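Cuvance Seed Cabinet

Seed storage for gardeners who save their own
Made by Skerkutov, designed by Erhan Coşkun
Updated January 21, 2020

If you grow vegetables for long enough you end up with seeds everywhere. Envelopes in the kitchen drawer, a jam jar of beans on the windowsill, half a packet of lettuce in a coat pocket from last spring. We've been there (we're still there, some weeks), and the Cuvance is the cabinet we wanted for ourselves: a small, dark, dry piece of furniture with a place for every variety and room for the ones you haven't met yet.

It holds 100 glass tubes and 50 flat envelopes in three drawers. Everything lifts out, so you can take the whole bean section to the garden on a sowing day and drop it back in at night.

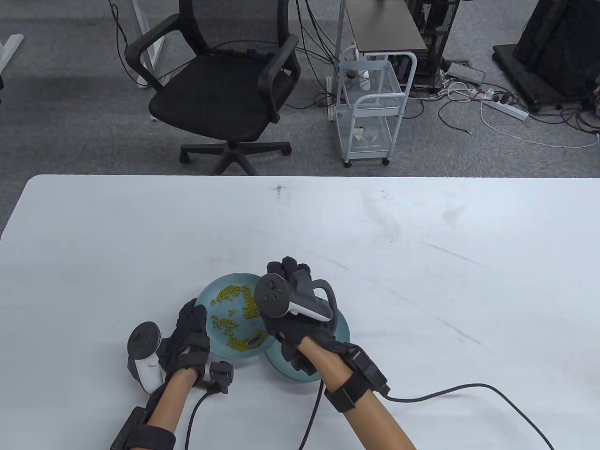

Drying comes before storing, and the cabinet can't do it for you. Spread your seed in one layer, keep it out of direct sun, and give it longer than you think it needs. Big peas and beans should break when you hit them with a hammer; if they squash, wait another week. Any dish with a rim will do for the last bit of cleaning and picking over. A shallow teal plate is lovely for it, with little green-yellow rounds showing up so clearly against the color that you can spot a bad one from your chair – and the rim helps stop the runaways. White plates are fine for dark seed and hopeless for pale seed, so we keep one of each kind by the cabinet.

What's inside

Top drawer: tubes for small seed. Lettuce, carrot, poppy, tomato, all the stuff that sticks to your fingers. The tubes stand upright in a drilled beech rack and the corks are tapered, so they still fit snugly when you've pulled them a hundred times.

Middle drawer: the same rack with wider holes and wider tubes. Peas, squash, beets, nasturtiums. If you grow a lot of beans you'll fill this one first! A spare wide rack is sold separately and swaps straight into the top drawer.

Bottom drawer: flat envelopes, standing on edge behind card dividers. We like this drawer best for flowers and for anything you plan to give away, as the envelopes are a pleasure to write on and slip easily into a letter.

Each drawer also has a slot at the back for a drying sachet. Three sachets come with the cabinet. They go from orange to green when they're full of moisture, and an hour in a low oven brings them back.

Labels

You get 200 paper labels, plain on the front and lined on the back. Write the variety and the year you picked it, and if you have the patience add where the plant stood. Erhan puts down the weather too. His labels for the Magaña beans are practically a diary, with one from a wet November that just says "too late, tried anyway."

Pencil lasts longer than most pens. The labels are gummed on one edge only and come off a tube with a damp thumb.

Saving sunflowers

We get asked about sunflowers more than any other seed, probably because the birds make it a race. Tie a paper bag over the head once the back turns yellow, cut it with a foot of stem when the back is brown, and hang it somewhere airy. Rub the seeds out with your palm. Keep the fat ones with firm shells, and set a couple side by side on a plate now and then to compare them. Black with fine pale stripes is a handsome kind to have, and you'll get to know your own strain by its markings surprisingly quickly. Sunflowers go in the wide tubes, middle drawer.

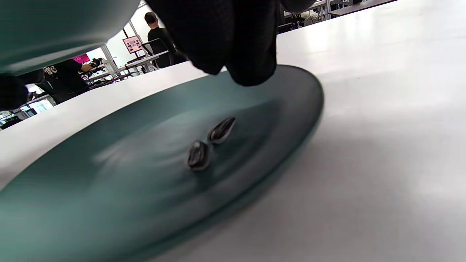

Care

Wipe the outside with a dry cloth and oil it once a year with whatever you use on your cutting boards. Keep it off a wall that has a radiator or a chimney behind it. A cool hallway is perfect, and so is a spare bedroom. Garages are usually too damp, and sheds swing from hot to cold too much for onion and parsnip seed, which are short-lived at the best of times.

The drawers run on wooden rails. If one starts to drag in humid weather, rub the rails with a candle stub.

Spares and extras

Narrow tubes with corks, wide tubes with corks, envelopes, labels, sachets, spare wide rack, and the Sistgate carrying handle, which clips to any of the three drawers and makes the trip to the garden a one-hand job.

Finish: natural or dark oil. The cabinet arrives assembled, with the tubes packed separately.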